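Simin Arabzadeh
30/06/2026

1/ Day one of sorting out the back bedroom before my cousin Azadeh arrives. I have been told a guest needs "a surface". There are several surfaces. They all have things on them.

2/ Started with the wardrobe, which was my first mistake. It contains every coat anyone in this family has owned and then regretted. I shut the doors again and we have agreed not to speak of it.

3/ Bedding next. I own one sheet that fits this bed and it is the blue plaid. Azadeh Amini, a woman of taste, once described it as "very Datdale bus station". She is getting it anyway.

4/ To be fair to the sheet, it has been through the wash more times than I have been to the dentist and the yellow stripes are still properly yellow. 21 quid from the market in Fudham. I have had worse value from a mortgage adviser.

5/ Ironing it was discussed. The discussion was brief.

6/ Current state of the bed, for those following at home. Blue plaid, a white cable with its three-pin plug, and over on the left a rock. I'm calling this progress -- you should have seen what was on it at breakfast.
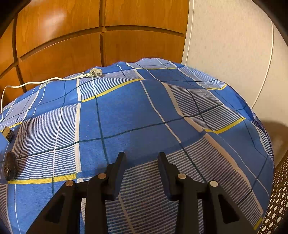

7/ THE ROCK: A FREQUENTLY RAISED MATTER

Yes, it's a rock. Dark brown, lumpy, about as decorative as a boiled potato. It came back from a walk at Conia in my coat pocket and has lived in this room ever since. Every time I tidy, it moves to a different surface. Today it was the bed's turn.

8/ My mother's view is that rocks belong outside. My view is that I carried it for four miles uphill and it has earned a roof.

9/ The little block near it is a separate issue. Tan on the face, dark down the sides, and no obvious home. I have put it in the drawer of things I will need the day after I throw them out.

10/ The cable. I have now tried it against the lamp, the radio and the fan, and it belongs to none of them. Three pins, good length, nothing to power. I know people like that.

11/ Went to put it in the cable box and found the cable box is full. Bought a second cable box in June. That one is full of carrier bags.

12/ Azadeh has just messaged to ask if she should bring her own pillow. I said no, we have pillows. Then I went to look for the pillows -- they are in the wardrobe, under the coats.

13/ Opening the wardrobe. If I'm not back by teatime, the rock goes to Azadeh and the sheet goes to Datdale bus station.

14/ Found one pillow. Also a tent.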